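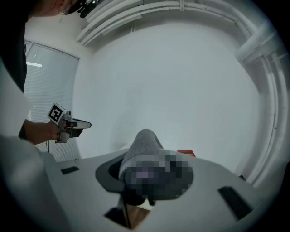
Window end of the room, with the blinds and the white pipes.

From: Ermelinda Veloso
To: Gotolbridge rooms list
Date: September 21, 2023
Subject: Re: Clearing the white table

Ayodele Effiong wrote:
> Can someone say what is staying on the white table and what is going
> to the store? I have the Brennan shelf free from tomorrow and would
> like to label it once only.

The picture in the black frame stays in the room. I'd like it hung on the wall behind the table, so please don't put it in a box with anything heavy. The small red box goes to the store under 737. The dark office chair stays by the window.

Please leave the hole in the table top uncovered, as we'll want it for the lamp cable. The wall has a few grey scuffs and I'll try a damp cloth on them before anyone asks for paint. Nothing should be hung from the pipes.
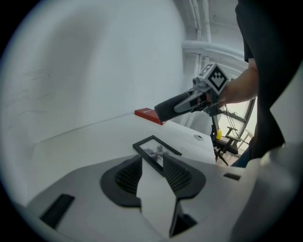 Ayodele replied that 737 was already taken by the Stameo folders, so the red box will have to go in as 2357, and asked whether the picture needs one hook or two. One is enough. I'll bring it with me, and the small spirit level.

Ermelinda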